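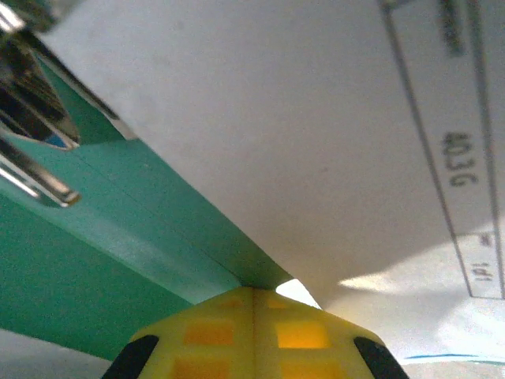 LELLEMTHORPE, April

Paper is a good first job to cost if you are planning a small arm for the home office or workshop bench. A green folder with a metal clip and a printed sheet costs next to nothing to spoil, so practise on that before anything you care about.

Get two prices. Ours were 1,247 for the Maihi arm and 1,709 for the Cullau, both with one gripper. Soft fingers are extra on either. Put 30 a month aside for pads and cables.

Measure the bench first. Both arms need 900 mm of clear width, and a socket you can reach without moving them.

Ask the seller whether the wrist camera is included and who pays return postage. Muireann Fitzgerald at Trurkska will lend an arm for a fortnight against a deposit.

Keep direct sun off the work if you can. A blind is cheaper than a better camera.

Oana Barbu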